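4. Teaching the patch job in Stokon

By the time you reach this section you should have both arms homed and the camera streams showing up in the Stokon viewer. If the viewer still says "waiting" on any stream, go back to section 3, because nothing below will work without it. I wrote this part after my third evening of doing it wrong, so I'll try to flag the spots where I lost time. Réka Major did most of the planner work and I did most of the swearing.

The job itself is simple to say: find the loose end of a patch cable, pick it up, hand it from one gripper to the other so the plug points the right way, and bring it to a switch port. We split that into stages, and each stage gets its own detector, its own planner settings and its own stop rules. You set them up one at a time and you should really, really resist turning them all on together.

4.1 Load the stage file

1. Open Stokon and pick File, New job, From template.
2. Choose patch_handover. The older template called patch_single still ships with it, but it has no handover stage, so skip it.
3. Name the job something you'll recognize later. I have four called "test" and I can't tell you what's in any of them.
4. Press Check. You want three green rows: Find, Handover, Insert. A gray row means the stage is there but has no stream assigned.
5. Assign streams with the drop-down next to each row. Find takes the overview stream. Handover and Insert both take a wrist stream.

Note: Stokon remembers stream names and not the cameras behind them. If you swap two USB plugs, the names stay put and the pictures trade places. Edit Illés added a "Show me" button beside each row for exactly this. Press it every time you re-plug anything.

4.2 Set the blur gate

The blur gate decides which wrist frames are good enough to use. When the arm is traveling, the wrist stream smears, and a smeared mesh fabric is full of little edges that the detector would love to call a cable. So we score each frame and throw out the bad ones.

1. Go to Perception, Frame gate.
2. Set Minimum sharpness to 100 to begin with. It has no unit, it's just our own score.
3. Jog the arm slowly over your work surface and watch the number under the wrist view.
4. Stop the arm and let it settle. Write down the lowest score you see while it's standing still.
5. Put Minimum sharpness a little under that resting number. Mine ended up at 158 on patterned cloth, which is a lot higher than on plain cloth. Patterns push the score up!
6. Set Settle frames to 20. That's how many good frames in a row Stokon wants before it trusts a detection.

Caution: don't judge the gate by how crisp the fingers look. They ride along with the camera, so they stay sharp while everything past them turns to soup. Tick Ignore gripper mask and the fingers are left out of the score. I missed that tick box for a whole evening.
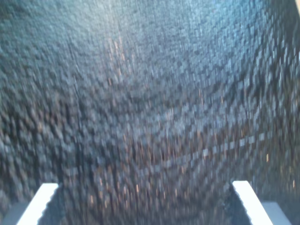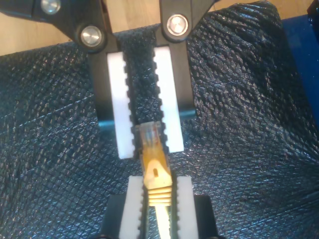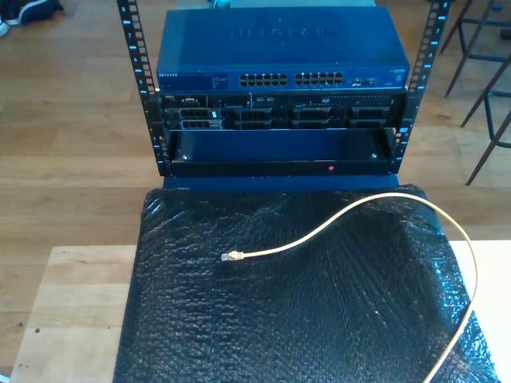
4.3 Tell the planner which way the plug faces

The detector gives you a box and a direction. The direction is a guess until you confirm it, and the planner will happily go along with a wrong guess. Here's how I do it now.

1. Open Planning, Handover.
2. Click Capture pose. Stokon takes the next frame that passes the gate, so there may be a short wait.
3. Click once on the tip of the plug and once on the cable jacket behind the boot. An arrow appears. It should point out of the tip.
4. If it points the other way, press Flip. Don't click the points again in the other order, it makes a second arrow and the planner averages them (yes, it's on the list).
5. Turn on Latch side and click the latch tab. If the tab is hidden, leave this off and let the Insert stage ask you later.
6. Set Approach to Along axis. The receiving gripper then comes in on the same line as the cable instead of from the side.

Note: clear plugs are hard. The detector mostly works from the boot and guesses where the tip is. If your boots are the same color as your jackets, turn Boot color weight down and Boot shape weight up. Valentin Chevalier has a saved profile for this called boros_pale, and it's in the shared folder.

4.4 Hand over with the fingers half awake

I mean the force limits – the menu calls this Compliance.

1. Set the holding gripper to Firm and the receiving gripper to Soft.
2. Set Release rule to Wait for both. The holding gripper won't let go until the receiving one reports contact.
3. Set Retry to 3. After that the job pauses and asks for you.
4. Run the stage on its own with Step mode on, and keep a hand by the stop button.

Caution: with Release rule on Timed, the holding gripper opens when the clock runs out, contact or no contact. There are good uses for Timed. Handover isn't one of them.

If the job pauses with "axis lost", the cable has probably turned in the fingers. Press Recapture and go back to 4.3, step 2. You don't need to redo the gate.

4.5 Pick the target port

1. Go to Insert, Port map and load the map for your switch, or draw one. Drawing takes a while the first time.
2. Mark the corners of each port block. Stokon fills in the ports between them.
3. Click the port you want. It turns orange.
4. Save the job before you press Run. Stokon doesn't save port maps on its own yet.

Miklós Illés is writing the part on tight port spacing, and it'll go in as 4.6. Until then, leave Side clearance at the default and use Step mode for the last bit of travel.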